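May, afternoon, 2:30

Sofa task again, and I'm so glad we stuck with it! Hakim Sinaga drove all morning while I ran the log, and we're up to 112 good demos of the pink pillow. The rule for a keeper hasn't changed: pick up with both hands, hold over the seat, put it back against the cushions, let go with both grippers before moving away. If the driver fumbles but recovers, we keep it and tag it R. If the pillow ends up on the floor, stop and start over.

Biggest thing I learned today is how much the grip spot matters. Pinch the short ends and you get this lovely wide hold, a bit saggy along the bottom but easy to steer. Pinch the corners and the whole thing wants to swing. Hakim had figured that out by feel before I got around to plotting it (of course he had).
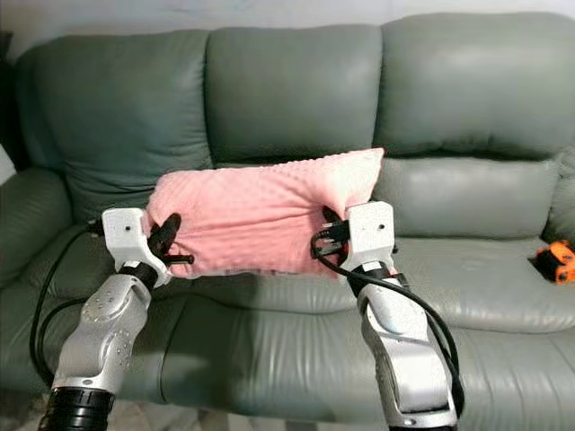
Should the driver keep the pillow level the whole way?
Only for the last bit, when it goes down. A tilt in the air is fine, and we want some of it in the data so the policy sees it and learns to straighten out.

Changed the hand controller scaling to 60 percent after lunch. Slower, yes, but so much smoother, and the two arms stop fighting each other when the pillow is stretched between them. I'd leave it there for all the soft stuff. Puron config is saved under "sofa_soft", please don't overwrite it!

Demo 247 in the raw folder is a dud, the left stream froze halfway. Skip it when you build the set.

Still to do: recheck the left wrist zero, try the same task with the Mandagi gloves, ask Ollell about longer cables. Hakim wants to try two pillows next and I am very much in.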